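Remmont Allotments – August plot check, row 13
Checked by Rhonda Gosselin, with remarks she was asked to keep short

1. Paths clear and level: PASS. One loose slab by the compost bays. It wobbles, but so do I.

2. Shed doors latch: PASS, except plot 14, where the latch is a piece of twine and a good attitude. Please fit a real one.

3. Canes and stakes capped: FAIL. I found 13 bare canes at eye height among the dahlias. Old tennis balls will do. Wine corks will also do, and I know we have those.

4. Drinking water on the plot in hot weather: PASS, mostly.

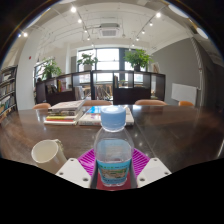 Shoaib Tanoli: Can we add the standpipe to this one? The sign saying it isn't for drinking has faded to plain white, and my grandkids head straight for it.
Added. New sign needed before the open day.

5. Weedkillers and feeds in original containers, lids on: FAIL. There is a jam jar marked "roses, maybe" in the shared shed. I have moved it to the top shelf and would like its owner to come forward.

6. Ladders: PASS. The tall one has a new foot. Do not stand it in the pond bed again.

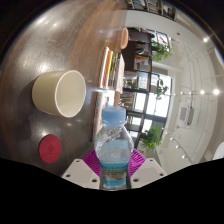
7. Hoses coiled: FAIL. The one across the main path has been there so long that bindweed has claimed it.

8. Pruning tools closed and hung up: PASS. Loppers oiled, blades facing the wall.

9. Padlock on main gate: PASS. Code is no longer 2726. Ask Lumturie Kneževič for the new one and please don't write it on the gate.

Items 3, 5 and 7 to be looked at again next month.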